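Open day at the Skernuten paper mill
22 January 2026

The bus from Desalgate stops at the bottom of the hill and not at the mill, so the visitor must walk the last part beside the stream. I write this first for the people who want to go in February, when there is one more open day. The path was muddy and my shoes were not the right ones. There is a small sign at the footbridge, but the sign shows to the left and the mill is straight on. I went left, met a closed gate, and came back.

Skernuten makes paper by hand and by one small machine. I have been drawing with ink for many years and I buy paper every month, but I had never seen how a sheet is made. A colleague at my evening class, Divina Manalo, had sent me the announcement. She could not come herself, and asked me to find out if their heavy drawing paper would be sold again in single sheets. I will come to this later.

We were received in the yard by Edgardo Evangelista, who is responsible for the vats. He gave us coffee in paper cups and said that the cups were not theirs. Then he divided us into two groups. My group began with the rag room, where the cotton arrives in bales. The mill no longer sorts old clothes as it did in former times. It buys short cotton fibre which is left over from other industries, and for one special paper it still uses linen. The linen must be cut and the seams taken out, and this is done by hand on a table with a blade fixed upright in it. We were allowed to try. I am right-handed and the blade stood in a position for the left hand, and I was very slow.

From the rag room we went down some steps to the beater. It is a long oval tub in which the fibres go round and round in water, and a heavy roll with bars presses them against a plate. On the side is a cast plate with the name Vandenberghe, and Edgardo said that spare parts have to be made specially. The noise was strong but not unpleasant. He took out some of the pulp in a glass jar, added clean water, shook it and held it against the window. When the fibres hang evenly like a thin cloud, the pulp is ready. When you see knots in it, the roll must work longer. He did this three times during our visit, and each time he looked at the jar for a good while before he said something.

The longer the beating, the harder the paper. This I had not understood before. I had always thought that a hard, rattling sheet is made from a different material than a soft one. In fact a blotting paper and a crisp writing paper may come from the same bale, and only the hours in the beater are different.

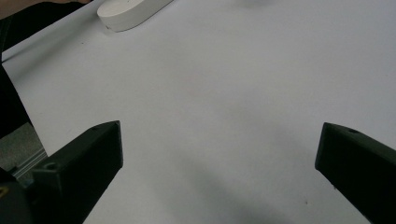
Why does handmade paper have four rough edges? The pulp runs a little under the wooden frame that lies on the mould, and where it runs under, the edge becomes thin and uneven. A sheet from a machine has at most two such edges, and many have none, as the roll is trimmed.

The vat room was the part for which most people had come. A mould is a frame with a fine wire cloth on it. The vatman – they still use this word, although the person at the vat that day was a woman, Jennylyn Sebastian – dips it almost upright into the vat, brings it level under the surface and lifts it out. Then comes the shake, once from front to back and once from left to right. I tried to see exactly what her wrists were doing and could not. The water goes away through the wire, and in this short moment the sheet is made. If you shake too late, the fibres lie already still and you make only waves.

After this the mould goes to the next person, who turns it over on a wet felt with a rolling movement. Here I asked if I could try, and three of us did. My first sheet folded over in one corner and had to be washed back into the vat, where it was not lost. My second stayed on the felt. It was thick on one side and had a round thin place where a drop of water had fallen from my sleeve. They call this a vatman's tear, and in a normal working day such a sheet is taken out. Mine I could keep.

Jennylyn told us that on a good day the two of them make 852 sheets of the small size. She did not say it with pride, more as one tells the distance to the next town. For the large size it is much less, and she prefers this size, for the mould is heavy and there is no temptation to hurry.

The pile of felts and wet sheets goes under the press. Once it was a screw press with a long pole and everybody from the mill had to pull at it. This press is still in its place, but the work is done by a hydraulic one in the next room. When the pressure comes on, the water runs out on all sides into a channel in the floor. The children in our group liked this best and asked for a second time, which was not possible.

We climbed then to the drying loft. It is a long room under the roof with wooden shutters on both sides. The sheets hang in groups over ropes, and the shutters are opened more or less according to the weather. In summer the paper can dry too quickly and it becomes wavy. In January the loft is slow, and the mill prefers it so for the heavy qualities. The ropes are rubbed with beeswax to prevent marks on the paper. I found one old rope end on the floor and it smelled still of honey.

Sizing comes after drying, in a small room with a warm tank. Without size the ink spreads in all directions. Skernuten uses gelatine for the drawing paper and another, synthetic product for the printing paper. I asked why the gelatine sheet is sometimes a little yellowish. Edgardo answered that this comes with the batch and that some customers complain and others order it specially.

At the end we visited the sorting room, and for me this was the most interesting of all. Each sheet is looked at from both sides by one person at a table near a north window. The good ones go to the right. Those with small faults are sold as second quality, and the rest goes back to the beater. Rogelio Macapagal, who does the sorting, let us sit in his chair and try with a pile of 12 sheets, in which he had hidden several with faults. I found the dark speck and the hair. I did not find the sheet which was thinner in the middle, and the one with a pressed fold I had put with the good ones. He turned it so that the light came from the side, and then the fold was perfectly clear.
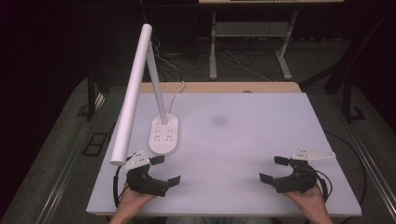
Faults in a sheet are of two kinds, and for each kind one needs another light. The first kind is inside the paper: specks, knots, thin places, a drop mark. For these you hold the sheet up against the window. The second kind is on the surface, for example the mark of a felt seam, or a fold that was pressed flat, and these disappear completely when the light falls from above. At home the window is often on the wrong side, and a desk lamp is then a help. One with a long head like the white lamp on this board suits me well, and a pale board on the table also, though any small grey mark on the board must be remembered and not taken for a fault in the sheet. I put the sheet flat, bring the light as low as it can go, and turn the sheet, not the lamp. Rogelio does both sides twice. I do it now with all the paper I buy and have already found a fold in a sheet that I had paid for as first quality, from another mill which I will not name.

Now the shop. It is in the former stable and it is open only when there is a visit. Payment by card was possible, but the connection failed for a while and several people had to wait. Second quality is sold by weight. I bought a packet of it, and two sheets of the linen paper, which are expensive and which I am still afraid to use. For Divina: the heavy drawing paper is sold again in single sheets, but only in the shop and not by post. By post the smallest order is a packet. The order form is on the counter, not on their website.

Some practical remarks for those who are thinking of going:

The tour is long and there is nowhere to sit until the sorting room. People who have difficulty with stairs can see the rag room, the vats and the press, but not the loft.

In the vat room the floor is wet everywhere. Take old shoes. Aprons are lent, but sleeves should be tight or rolled up well, as I have learned.

Places must be reserved by telephone. If you write an e-mail, the answer comes late. I waited nine days.

Photographs are permitted in all rooms except at the sizing tank.

The last bus back to Desalgate leaves soon after the end of the afternoon tour. Jomar Cabanatuan, who drives the minibus of the mill, took three of us to the station when we had missed it, but he made clear that this is not a service one can count on.

My own sheet with the drop mark was dried at the mill and arrived by post in a flat carton. It is not sized, so I cannot draw on it with ink. I have written the date on the back in pencil and put it between two books. Edgardo says that a sheet may be sized later, also at home, with kitchen gelatine, and that the water must be warm but never boiling. If somebody in the class has tried this, I would be glad to hear in what quantity.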